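Subject: Re: [cell-builders] Two-finger gripper or vacuum for PC disassembly?

Hello list,

thank you for the questions on my first message, and sorry for the slow answer. We had to wait for the second set of fingers before I could say anything useful. I quote only the part I can answer.

> We are planning a cell similar to the one in Kultonow, also for old
> desktop towers. Our integrator wants to sell us a vacuum tool for the
> drives and says that parallel fingers will always catch on the cage.
> Is this your experience? Also, do you hold the drive by the metal or
> by the rail? And do you really need the wrist camera, or is a fixed
> one enough? We would like to decide before May.

I begin with the fingers. We tried two grippers on the same arm, the Pranach parallel gripper and the Fitach vacuum head. The controller and the fixture plate stayed the same for both, only the tool and the tool offset changed. We made 206 picks with each one, always a 3.5-inch hard drive, always with the tower lying on its side and the side panel off.

The vacuum head is faster to teach, this I must admit. You need one flat surface and one approach direction. But the label side of a hard drive is not a good surface. When the label has a wrinkle or a loose corner, the cup loses pressure during the move, and we had drives that turned on the cup before they reached the plate. The other side has the circuit board, and I don't want a cup there. On optical drives the vacuum was very good, so your integrator is not wrong in everything.

The parallel gripper needs more space, and in a narrow cage it can catch, yes. We solved most of it with longer and thinner fingers. The first set was too thick and touched the neighbor slot. The second set goes in without contact if the position error is under 2 mm.

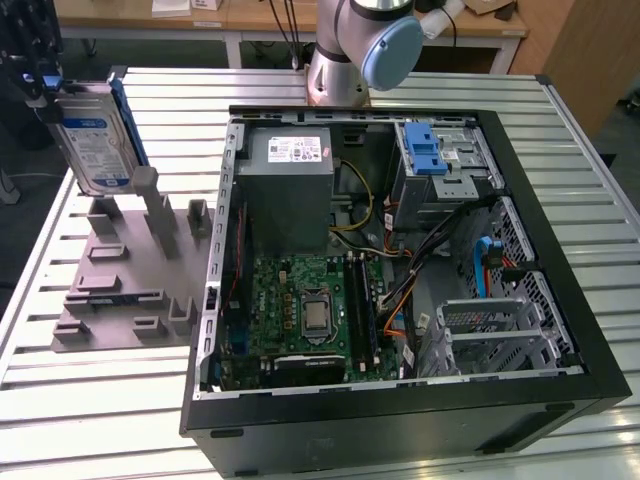
Black holder gripping a 3.5" drive at the fixture plate, tower on its side on the bench.

About the rails: many of our towers have plastic rails on the drives, blue ones in the model we see most. We hold by the metal when the cage design permits it. The rail can bend a little and then the drive hangs with an angle. For a drop into a box it does not matter. For placing into a fixture it matters very much, because the drive comes down on one corner and the arm stops with a force error. If you must hold by the rail, please put the force limit low and go down slowly for the last part. We use 230 mm/s for the free movement and a small fraction of this near the plate.

Now the cameras. We started with the camera on the wrist and the results were fine for the screws, but for the cage the picture is always blocked by the fingers or by the drive itself. With a fixed camera beside the bench you see the whole tower and the plate at one time. What you do not see well from there is the depth inside the case. So for your question, if you want only one camera and you only take out drives, I would choose the fixed one. If you also remove memory modules, you will want the wrist camera too -- the latches are small, and from the side they disappear behind the cables.

The cables are still our biggest problem, more than any gripper. Power cables and SATA cables must be disconnected first, and we do this by hand. The Reddy controller has a path check, but it knows only the rigid model of the case. A loop of cable is invisible for it. Two times a finger went under a cable and pulled it along. No damage, but I would not leave this cell alone.

One more thing about the bench. Ours is made of aluminum profiles with slots, and I recommend this to everybody. We moved the fixture plate many times in the first weeks and could clamp it again in a few minutes. After each move we repeat the calibration with four points. Do not skip this even if the plate "looks the same". I did it once and lost an afternoon.

For the cost I can only say that the vacuum head was cheaper to buy, and the gripper with the two finger sets came to 2,000 euros more. I have no numbers yet for wear. The finger pads show some marks, the cups we changed once.

Can somebody on the list tell me if there is a good tool changer for this payload? I would like to keep the vacuum for the optical drives and change automatically, but the ones I found are heavy and I lose too much reach at the back of the case.

I can send the drawing of the thin fingers if it helps. It is in STEP format. Please write to me off list for it, the archive does not accept attachments of this size.

Best regards from Kultonow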